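## 4.2 Regional differences in van sales

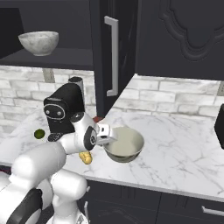 **Figure 3.** Simulated kitchen counter with bowl.

Registrations of the Turnden compact van were collected from 14 dealers in the Skullwood region for September. In total 1217 vans were registered, and 493 of these went to small catering firms. Marikar explained such demand by the low loading floor, but our data do not confirm this. Buyers in catering asked mostly for interior racks that can hold kitchen goods, for example a wide steel bowl like the one on the counter in Figure 3. The Pastutthorpe dealers sold the rack as an option — in the other towns it was standard. For this reason the prices of the two groups are compared separately in Section 4.3.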